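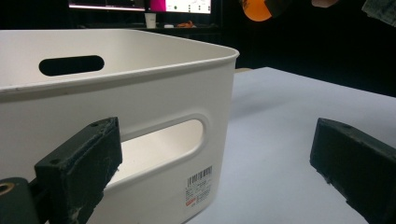 Minutes of the spring meeting of the Juvthorpe Folk Dance Circle, held in May in the upper room of the Kulesholm hall. The meeting was opened at 7:10 p.m. The minutes of the previous meeting were read aloud and accepted with one correction: the wool skirts were sent to be mended, not to be cleaned. The meeting then went directly to the matter of costume storage, as several members had to leave early. It was noted that the cardboard boxes under the stage have become soft at the bottom and should not be used for another winter. The costume group proposed to change to plastic bins, of the kind with smooth white walls and rounded corners, and with a handle opening cut through the wall. A member asked if moths can enter by the handle openings. The costume group answered that they can, and that the openings must therefore be covered from inside with cotton cloth, or the wool pieces must be put first into closed bags. The second way was preferred. Agreed.

Apologies. Four members sent their apologies. The accordion player informed us that she would arrive after the money report, and she did so.

Money report. The balance of the Circle is $1,772 after the payment of the hall rent. The grant from the municipality, $3,000, has been confirmed in writing, but the cheque is not yet received. A part of the grant is reserved for the musicians and cannot be moved to other purposes. One member asked if shoes for musicians can be counted as a cost of musicians. The meeting had different opinions. It was decided to ask the municipality before anything is purchased.

The membership fee was discussed. It was proposed to keep the fee the same as last year. A counter-proposal was made to have a lower fee for those who come only to the beginners' evenings. After discussion the counter-proposal was put to the vote and accepted, with two against. The two asked that it be written here that they are not against beginners, but they find it difficult to know when a person stops to be one.

Summer performance. The Circle has been invited again to dance at the harbour on the opening day of the summer market. The place will be on the grass and not on the boards this year, as the boards have been promised to the fiddle school. Several dancers expressed concern about turning on grass, especially in the long couple dances. The teaching group will look at the programme and take out the dances where the foot must slide. It was suggested to put the chain dances first, when the public is still arriving, and the couple dances in the middle. This was left for the teaching group to decide.

Printed programmes: the price from the print shop is lower per piece if we order 400. Last year many were left over. It was pointed out that if the names of the dances are printed without the year, the remaining programmes can be used at the autumn dance also. Agreed to order 400, without the year. The colour of the paper is to be pale yellow, unless the shop has only cream.

Visit from Kļaviņa. The dance ensemble Kļaviņa has written that they would like to visit us in the autumn, and to stay for two nights. They are asking for floor space for practising, a shared evening, and lodging in private homes. The letter was read in full. The meeting was very positive. The following points were raised:

Lodging. A list will be put on the door of the hall. Members who have cats or dogs are kindly asked to write this beside their name, as one of the guests has an allergy.

Food. The café Gato has offered to make the soup for the shared evening at a reduced price, if we collect it ourselves and bring back the pots the next morning. Accepted with thanks. Bread and cakes will be made by the members. Somebody asked for a second soup without meat. The secretary will write to Gato about this.

Programme for the evening. Each group will show a short set, and after that everybody dances together. The teaching group wishes to learn one dance from Kļaviņa before the visit, so that we are not standing by the wall when they begin. They have sent a recording, but the tempo seems to be faster than what our musicians are used to. The musicians said that they will try.

Costumes, continued. The costume group returned to the list of missing pieces, which was not ready when the meeting began. Missing are one red vest in the small size, a belt with a woven pattern, and several pairs of white stockings. All members are asked to look at home, also in the bags they believe are empty. The aprons shall no longer be taken home for washing without writing it in the book. It was remarked that the book has no pencil. A pencil will be attached with a string.

The group also asked for permission to let down the hems of the green skirts, which have become too short for the new dancers. One of the older members, who sewed these skirts, explained that there is enough cloth in the hem but that the old fold line will be visible. It was agreed to sew a dark ribbon over the line. The ribbon will be bought from the running account.

The hall. The Kulesholm hall will be closed for floor sanding during a part of August. The beginners' evenings will in this period be held outside in the park if it does not rain, and cancelled if it rains. The message about cancelling will be sent before supper on the same day. The hall has also reminded all users that the windows on the street side must be closed when there is live music. The musicians asked if the windows on the garden side may stay open. This is not mentioned in the letter. We will keep them open until we are told something else.

Other matters. A member has found at home a folder with dance descriptions, written by hand, from the early years of the Circle. Some of the dances are not known by anyone present. The folder was passed around the table and caused a long conversation, which is not recorded here. The pages will be copied, and the original will be returned to the member.

The coffee money was not enough for the last two months. Please put the coins in the tin before drinking.

The next meeting will be in the same room after the summer performance. The meeting was closed at 9:20 p.m., and those who wanted stayed to practise the first part of the dance from Kļaviņa.

Minutes written by the secretary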